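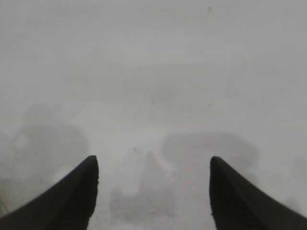

Didier Baudry wrote to us in May that he had put off changing his gripper fingers for most of a year, thinking it would eat up a whole afternoon, and that he was back at work before his coffee got cold. We hear that a lot, and we never get tired of it!

Tikmont Finger Service Set
For the Tikmont two-finger gripper with wrist camera
Sold and supported by Watik

If you run a Tikmont every day, sooner or later the fingers will want some attention. The edges near the tips pick up little nicks, the screws work themselves a hair loose, and one morning the parts you've been picking up happily for months start to slip. The service set has what you need to put that right at your own bench, without sending the arm anywhere (and without waiting on us, much as we like hearing from you).

In the bag
2 black fingers, left and right
10 mounting screws, so you have spares for the ones that roll under the cabinet
3 thin shims
Hex key
Lint-free cloth for the camera window

Fitting the fingers
Open the gripper all the way, stop the program and switch off power at the controller. Take off one finger at a time, and wipe the mounting face before the new one goes on, as even a small chip under there will push the tip out of line. Start all the screws by hand, then snug them up a little at a time, going back and forth between them. When both fingers are on, power up at slow speed, close them gently with nothing between, and look at where the tips meet. If one sits low, slip in a shim and try again. Please don't bend a finger to make it fit!

Open the gripper again and bring up the wrist view on your screen. Both tips ought to come to the same height, with a clear gap between them. Save that view under a name you'll remember. We keep ours in a folder called Vrabec, after the old workshop, and you'd be surprised how often we go back to it. 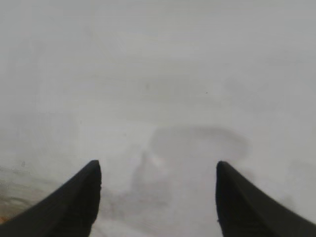
Lorcan Moriarty asks whether the camera has to be set up again after every finger change. No, as long as the bracket stays put, you can leave it alone. If you did loosen the bracket, run the short camera routine from the service menu before going back to full speed.

Looking after them
Check the screws every 400 hours, and wipe the camera window with a dry cloth while you're there. The set also fits the Caltska wrist adapter, with the same screws and the same shims.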